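Sornon Open Day Recordings

README, last edited Dec 19, 2018

This is the set of recordings we made with visitors at the Davthorpe open day in May. People came in off the street, picked up the hand-held gripper, and moved small parts on a white table while the camera on the tool ran. We had such a good time with it that we kept everything and cleaned it up for sharing!

What you get

1239 short clips from 47 visitors, plus a plain text log with one line per clip. The log gives the clip number, the visitor number and the task the visitor picked from the card. Names were never written down. Two stations ran side by side, Hayes and Nulora (named after the rooms they usually live in), and the station is the first word of every log line.

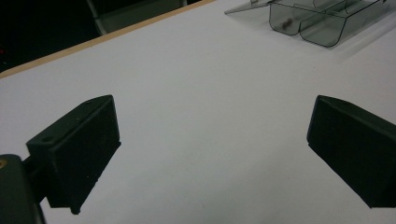 Gripper open over the table, with the clear tinted parts container farther back.

Visitors got one practice try and then went straight in. Some of the best clips come from kids, who tilt the tool in ways none of us ever thought of - please look at those before you settle on a grasp model. The adults were slower and talked more, so there's plenty of hovering in their clips. We left the hovering in.

Known problems

The last 200 clips from Nulora have log lines in the wrong order. Sort by clip number and they come out fine. A handful of clips stop early where a visitor handed the tool to the next person in line.

Using it

Free for teaching and research. If you make something with it, write to Gráinne Ó Dálaigh at the Davthorpe lab. She ran the Hayes station all day and would love to see what comes of it - student projects very much included.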